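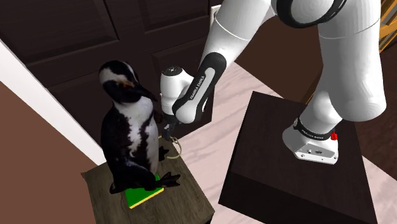
Who can take part in the Skondley winter reading study?

Adults 18 and over who read English comfortably and live within driving distance of our Studside office can sign up, whether they read every night or haven't finished a book in years.

Filed under: Get Involved / Calls for Participants

Posted 2017-01-26

Skondley is looking for 43 people to join a study of how adults read at home during the colder months. We want to know when people pick up a book, how long they stay with it, and what makes them put it down. The results will go into a report for the small libraries and reading groups we work with.

The study is run by Aslak Løken. Glória Serrano handles sign-ups and will be your contact from start to finish.

What you will do

You will come to the Studside office for a first meeting. It lasts an hour. We go over the study, you sign the consent form, and you choose two books from our list. The list has novels, short stories, history, travel and a few cookbooks. If you have already read something on it, pick something else.

After that you read at home for four weeks. Each time you read, write down the start time, the stop time and where you were sitting. A line or two is enough. Audiobooks do not count for this study, but e-readers are fine if you already own one and can get the book on it.

At the end of the four weeks you come back for an interview. We will ask about your notes and about reading in general. There is no test on the books. If you gave up on one of them after 10 pages, we want to hear about that too.

Who we are looking for

You need to be 18 or older and able to come to both meetings in person. You should not have a trip planned that would keep you away from home for more than a week of the reading period. Two people from the same household may both apply, but each has to keep a separate notebook.

We have plenty of applicants who are already in book clubs. People who work nights, people with small children at home and people who mostly read on the bus are especially welcome.

What you get

You keep both books and the notebook. Everyone who completes the final interview also receives a gift card for the Cardoso bookstore. Parking at Studside is free in the rear lot. We can't pay for gas or bus fare.

Your information

Your name is kept apart from your notes. Interviews are recorded and typed up by our own staff, and the recordings are erased once the report is finished. You can drop out at any time without giving a reason, and you keep the books if you do.

How to apply

Send a short note to Glória Serrano at the Studside office with your name, phone number, age and the times of day you can usually meet. Tell us the last thing you read, even if it was a magazine. Please don't send a resume. Applications close when all places are filled. If you don't get a place, we will keep your name for the Zimen study on reading aloud, unless you ask us not to.

12 shares | 3 comments

Contact | Privacy | © 2017 Skondley | Back to top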